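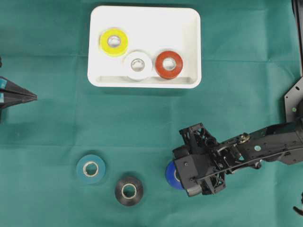
Tape on the green cloth: three rolls in the white tray, three on the cloth below it.

Hi, I'm Aniela Górecki, and if you've ever bought a roll of coloured tape from Radcombe Tape & Trim, chances are I wrapped it. Welcome to the page where I'm supposed to tell you who we are!

I started Radcombe from the spare bedroom of our old place, mostly because I couldn't find a decent teal. I was labelling jars, then cables, then my kids' lunch boxes (they were very patient), and the hardware store had black, white and whatever was left in the bin by the till. So I ordered a carton from a supplier, kept two rolls and sold the rest at the school fair in December. They were gone before lunch. I ordered another carton the next morning, and my husband started parking his bike in the hallway.

These days we've got a proper shop with a proper counter, and 200 kinds of tape on the shelves behind it. Yellow, white, red-orange, teal, black and blue are the colours people ask for most, so those six are always in stock. The odd ones come and go. We had a mustard last winter that I still get emails about, and no, I'm sorry, the mill has stopped making it.

Rodrigo Pacheco joined when I could no longer lift everything by myself. He looks after orders and the back shelves, and he has firm opinions about how tape should be stored: flat, out of the sun, never hung on a nail. He's right about the nail. A roll that's hung all summer goes a bit egg-shaped and then it won't sit in a dispenser. Nuno Henriques does our school and theatre accounts, and he's the one to ask about floor marking, because he spent years putting little crosses on stages for actors to ignore.

We sort everything into trays. It sounds like a small thing, but a mixed set is our best seller and I like to see the colours laid out together before they go in a box. You notice straight away when a white has come in creamier than the last batch, or when two blues don't match. The cloth is just a bit of green fabric I had folded in a cupboard. It stops the rolls skating off the table, and it's easy to shake out.

What else? We cut to size if you ask nicely. We sell single rolls, and always will, even though I've been told off for it by every rep who has ever come through the door. Orders over 100 rolls get the trade price, and there's no form to fill in for that, just give Nuno a ring. Cardboard cores can come back to us too. The kindergarten up on Paiva Street takes them for craft, and last year they turned 800 of them into a dragon that went the whole length of the hall.

If you're nearby, come in and have a rummage. There's a basket of part rolls by the door for 30 cents each, good for kids and for anyone who only needs a little bit of purple. Parking's easiest in behind the bakery. If you're further away, send us a note with the colour you're after (a photo helps, or even a snip of the old tape stuck to a postcard) and Rodrigo will dig around for the closest match.

Cheers,
Aniela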